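The Bunmont Kitchen Shelf: A Gallery

Filed under: Share house, Cookware, Things we should have thrown out

Bunmont is a share house with one kitchen, four tenants and the combined cookware of everyone who ever moved out in a hurry. When the lease came up in July we decided to sort the lot before signing again. We considered each thing on its merits, which in most cases did not take long.

The rules were simple. Anything used in the past 10 weeks could stay. Anything with a sponsor could stay on probation. Everything else went in the box by the door, where it has been ever since, doing excellent work as a footrest.

The small pots and bowls

We began small, on the theory that we'd build up to the wok. We have not built up to the wok.
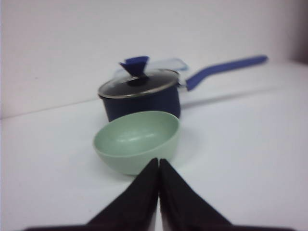

Porridge is the only meal this house agrees on, and it has always been made in whichever pot is nearest the front of the cupboard. Stefaniia Maksymiv makes hers with water and salt and regards the rest of us as children. The small navy saucepan got through on the first vote, mainly on the strength of that long blue handle, which you can find before you've found your glasses. Having a knob to match is just showing off. The pale green bowl went through with it, on the grounds that porridge has to go somewhere.

The glass lid was debated separately. Efren Navarro holds that a lid you can see through encourages hovering, and he may have a point, given that he is the one who hovers. Kept, 6 votes to nil, some of us having voted twice.

The disputed items

Regula Bühler's fondue set, still with the Prekska sticker on the box. It came out once, for her birthday, and took a tablecloth with it. She says it is an heirloom. She bought it while living here. On probation.

The Gomus egg poacher. Makes an egg in the shape of a slightly different egg. Oksana Semeniuk spoke in its defence for longer than it takes to poach one, and has since been seen frying hers. In the box.

The colander. Grey, dented, older than the lease. Drains pasta and, through the hole where a foot used to be, lets a bit of it go free. Staying, as we don't own another.

The Nechyporuk enamel jug. Too small for flowers, too big for milk, very good at holding wooden spoons. Promoted to the bench beside the stove, where it was already living.

What's left

The cupboard now closes if you lean on it. Marichka would like it recorded that she washed everything before it went back, and that someone has since returned a frying pan in a condition she described at length on the fridge whiteboard.

The wok will be sorted next month. If you are a former tenant and recognise your egg poacher, ring the bell after five and bring a bag. You're welcome to the fondue forks as well, provided Regula is out.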